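FOR IMMEDIATE RELEASE

Pludenham Gets Its Bus Map Back, This Time With the Buses on It

PLUDENHAM, April. The Pludenham Transit District will retire its current bus map this month and replace it with one that riders drew most of themselves. The new map covers all 20 routes, shows where they go, and has the river on the correct side of the hospital.

The outgoing map has been in service for six years. It was designed to be "clean," and it is very clean. It leaves out street names, most stops, the transfer point at Bevan Square and, in the pocket-sized edition, Route 9. The District received 1,158 written comments about it, a handful of them from people who liked the colors. 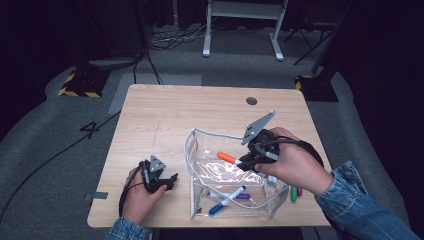
Reading time: 5 minutes

The replacement is the work of the District's planning office and Custulus, a small map and signage studio based in Bevan. Custulus was hired last fall with a short brief: make something a person can read at a bus stop, in the rain, with one hand, while the bus is coming.

The studio began by asking riders to draw their own trips from memory. Drawing sessions were held at the main library, the Bevan Square waiting room and both high schools, and blank sheets were left on board the Route 4 for a month. Riders were given a sheet of paper and no further help.

The results were not to scale. Downtown was enormous. The industrial park was usually a single box with the word "work" in it. One rider drew the entire Route 12 as a straight line with a doughnut shop in the middle and nothing at either end. A surprising number of people, asked to draw a bus route, drew the places where it is late.

Custulus kept a good deal of this. The new map labels stops by what riders call them, with the official name in smaller type underneath. The stop known to the District as Municipal Annex North (Westbound) is now The Old Bowling Alley, as it has been to everyone else for decades. The bowling alley closed before several of our drivers were born. The name stays.

What is different

Street names are back. So are parks, schools, the clinic and the two supermarkets, which together account for a large share of where people are going.

Routes that run every 20 minutes or better are drawn with a thick line. Routes that run less often get a thin one. Routes that run twice a day get a dotted line and a note suggesting that riders check the timetable first. The previous map drew every route at the same weight, and this gave the 6:10 a.m. school trip to Vuketti Road the same standing as the crosstown.

Hills are marked. This was the most common request after "put Route 9 back." A stop may be two blocks from the dentist on paper and still be the wrong stop for someone with a bad knee, and the map now uses a small gray wedge to say so.

The color palette has been reduced. The old map used 20 colors, one per route, among them four greens that only the designer could tell apart, and only on a good monitor. The new one uses six and relies on route numbers for the rest. The numbers are large. They are printed along the line as well as at the ends, so riders no longer have to trace a route across town with a finger to find out which one it is.
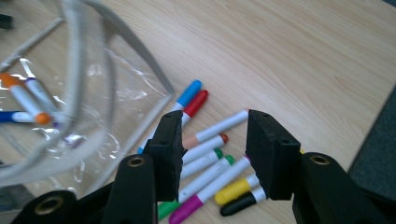 The type is larger throughout, and the paper edition now folds in four. The old one folded in nine, in an order that could be learned but not remembered. A large-print version will be available at the customer service window, along with Spanish and Vietnamese editions, all with the same level of detail as the standard map.

Where to find it

The new map goes up at Bevan Square on Friday and will reach the remaining shelters over the next several weeks. Crews will work outward from downtown. For a while, some shelters will have the new map and some will have the old one. Riders who find themselves looking at a map with no street names on it are looking at the old one.

A first run of 2,000 folded copies is free at the main library, at the customer service window and from the rack behind the driver's seat. The District is aware that people collect these and asks that they collect one.

The website version will replace the existing page on the same day. It will be an ordinary page that opens on a phone. The current interactive map, which asks visitors to allow location access and then shows them the middle of the river, will be switched off at the close of business.

An exhibit of 80 of the rider drawings, including the doughnut shop, will hang in the library's ground floor hallway through the end of the month. Admission is free, and the library is served by Routes 2, 4, 7 and 9.

What is not different

The buses. No routes, fares or schedules change as a result of the new map. The District mentions this because a draft was posted online in the winter and several people wrote to thank us for extending Route 7 to the reservoir. Route 7 has gone to the reservoir for eleven years. It was under the legend.

Corrections to the map are welcome and will be gathered for a second printing in the fall. Please include the route number and the nearest stop, under whichever name you prefer. Comments about the color of the river have been received and are being considered.

About the Pludenham Transit District

The Pludenham Transit District operates local bus service in Pludenham, Bevan and the Vuketti Road corridor. It is funded by fares, a local sales tax and the advertisements on the backs of the buses, most of which are for injury lawyers.

About Custulus

Custulus makes maps, signs and wayfinding for towns, hospitals and campuses. Its offices are on the second floor, up the stairs on the left. There is a sign.

Media contact: Communications Office, Pludenham Transit District. Print-quality files of the new map are available on request. Files of the old map are also available, though requests have been few.

###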